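Home › News › Makers

Two-armed laundry folder takes shape at Gatness workshop

Pastus now has both arms on the same table, and it has started on T-shirts

GATNESS – It began as a gripe about a laundry pile, and by March it had grown into two robot arms, a white table and a great deal of cable. Sherif Helmy and Liette Cloutier, both members of the Thibodeau shared workshop in Gatness, have been building a machine that folds clothes. They call it Pastus, and it has become the thing everyone wanders over to look at on the way to the drill press.

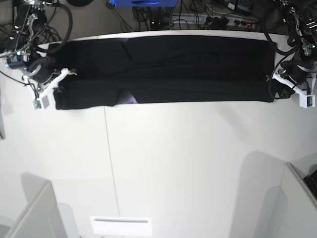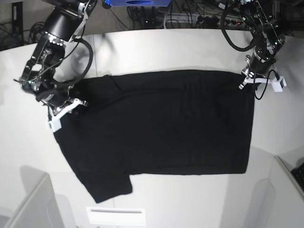 Pastus at work on black clothing at the Thibodeau workshop. The first picture has a folded garment held at both ends; in the second, a T-shirt is spread out on the table.

Folding a shirt is something most of us can do while watching TV and half listening to a phone call. Getting a pair of motorized arms to do it is a wonderfully stubborn problem. A wrench is the same shape every time you pick it up. A T-shirt has a new shape every time you touch it, and another one when you let go.

"I gave myself a winter for it," said Helmy, who repairs commercial kitchen equipment for a living and does most of the wiring. "My wife asked which winter."

Cloutier wrote nearly all of the control software, working evenings at the keyboard beside the table. She came to the workshop three years ago to learn welding, got hooked on small motors instead, and has been a fixture on the electronics side of the room ever since.

The arms are built from black motors and metal brackets, and each one ends in a gripper with white plastic fingers. Those fingers are the part Helmy will talk about for as long as you let him. The first set was too smooth and the cloth slid right out. The second set had teeth and left little marks on everything, including a good pillowcase he wasn't supposed to be using. The current version is a compromise, with a slimmer tip that can get under an edge of fabric, and he already has a drawing of the next one taped to his locker.

A spare finger takes an evening to print on the workshop's machine, so ideas get tried out fast. There is a coffee can of rejected ones on the windowsill, and visitors are welcome to dig through it (kids especially seem to love it).

Early tests were done with one arm and a dish towel. That worked well enough to be encouraging, but one arm can only drag cloth around. With a second arm you can hold a garment at two places, pull it straight, and bring one side over the other, the way a person would. It also means two sets of joints that have to stay out of each other's way, and Cloutier spent a good part of the winter on exactly that.

"The first time I ran both together I had one hand on the power switch the whole time," she said. "They went down, they pinched, they came up. I yelled so loud that somebody shut off the band saw."

The builders keep a log of every attempt in a spiral notebook, with the result written next to it in pencil. The notebook had reached 1572 entries when we visited. Plenty of them say "dropped." A fair number say "ball." One says only "how?" with two lines under it. But the later pages have a lot more check marks than the early ones, and Cloutier is happy to flip back and forth and show you.

For now Pastus sticks to a small wardrobe. Short-sleeved T-shirts are the main event, with towels as the warm-up. Sweaters are too thick for the present fingers, and anything with buttons is on a list for later. Fitted sheets are not on any list. Dark clothing has been its own chapter, as black fabric doesn't offer much contrast between one layer and the next, and the software has to work hard to find an edge. The pair have been practicing on black shirts for that very reason. Cloutier figures that if she can get it right on black, a striped shirt ought to feel like a vacation.

Speed is the other thing people ask about. A good fold currently takes 112 seconds, start to finish, on a shirt that has been laid out for the machine first. You could fold a whole basket in that time, and Helmy is cheerful about it. He would much prefer slow and neat, he said, and the motors have more to give once the movements are reliable. Picking a single shirt out of a heap and spreading it out is still a job for human hands, and both builders think that will be the hardest part of all.

Most of the money came out of their own pockets. A small parts fund at Thibodeau paid for cable and connectors, and Drarkon, the surplus dealer out by the rail yard, let them go through its bins at a discount in exchange for a hand moving shelves. The table was a lucky find. It is smooth, white and big enough for a shirt with the sleeves out, and Helmy carried it in with the help of four people from the Thursday-free end of the woodshop schedule, as he calls the crowd that shows up whenever the planer isn't booked.

Other members have pitched in too. One of the retired machinists turned a set of spacers for the wrist joints after watching them wobble for an evening. A high school student rewrote the part of the program that decides where to pinch, and her version is the one that runs today. Shirts are donated by whoever has a spare, and there's a plastic tub by the door for them. Plain ones are best at the moment – big stiff prints across the chest make the fabric bend in odd ways.

The next goal is a run of 1000 folds on a single set of fingers, to learn how quickly the plastic wears. After that, Cloutier wants to try long sleeves. She has been folding her own by hand very slowly at home, stopping at each step to write down what her fingers are doing, and she says it has completely ruined her ability to put away laundry at normal speed.

Helmy would like to tidy the cabling before anything else. He has said so at every monthly meeting since fall, and there is now a roll of cable sleeve sitting on his bench, still in the wrapper.

When the parts list and drawings are in decent shape, the two plan to share them with anyone who wants to build a folder at home. They have already heard from a couple of garage builders in the next county who are working on a one-armed version for washcloths, and there is talk of getting the machines together for a friendly contest this summer.

Pastus can be seen running most evenings after 7 p.m. in the electronics area at Thibodeau. Visitors should sign in at the front desk and wear closed shoes. Anyone with plain T-shirts to give away, in any adult size, can leave them in the tub by the door.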